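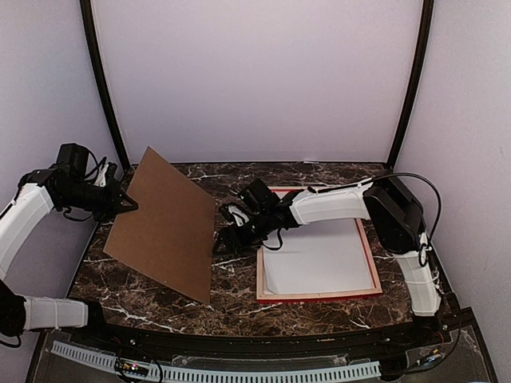
Page last changed: Saturday, 4.32 pm

The Flat Box

Kavitha had the kettle on before her coat was off. Grerholm by six, the man had said. Six or don't bother.

"Where's the cardboard?"

"What cardboard?"

"The big sheet. The brown one. Abílio, the tray goes in cardboard or it doesn't go."

He looked behind the couch. Behind the door. In the bath, for some reason, where there was only the bath.

Nineteen years her mother had kept that tray. Carried tea on it, bills, a sick budgie once. Now it was going to Marloes, who had asked for nothing else. Not the rings, not the good lamp. Just the tray — and a note if anyone could be bothered writing one.

Kavitha couldn't think what to put in a note. Dear Marloes. Then what.

"Found it!" From the laundry. He came up the hall sideways, the sheet held out in front of him by its corners, knocking every picture on the way.

"Careful."

"I am being carefull."

They put it down on the table, the dark marble one with the white veins that was too heavy for anyone to inherit. It'd stay with the house. The buyers could eat off it and never know about the Christmas of the gravy.

He folded. It sprang back. He folded it again and leaned on it with his elbow, and she tore tape with her teeth, tasting glue, and the tray sat there waiting with its frame all polished up. She'd done that last night. Eleven o'clock, old tea towel, radio going.

"Does she know it's coming?"

"She knows."

"Did you ring her?"

Kavitha tore more tape. Three strips, stuck along the edge of the marble ready to go.

"Kavi. Did you ring?"

"I'll ring after."

After what, he didn't ask. Good man. He held the fold down flat and she ran her thumb along the crease, hard, until the nail went white. The colour of the cardboard was the same as the old school lunch bags. Hers and Marloes's, side by side on the bench, names in Mum's big capitals. Marloes wasn't even family. Just next door, every day, untill she was.

Phone. The Grerholm man, Kadir, early, stuck behind a bus.

"Ten minutes," she told him. "We're nearly there."

They were nowhere near. She found a pen. She wrote on the inside of the cardboard, where it would only show once the whole thing was opened out again — Your turn to carry it. Ring me. K.

"Right," she said. "Lift your end."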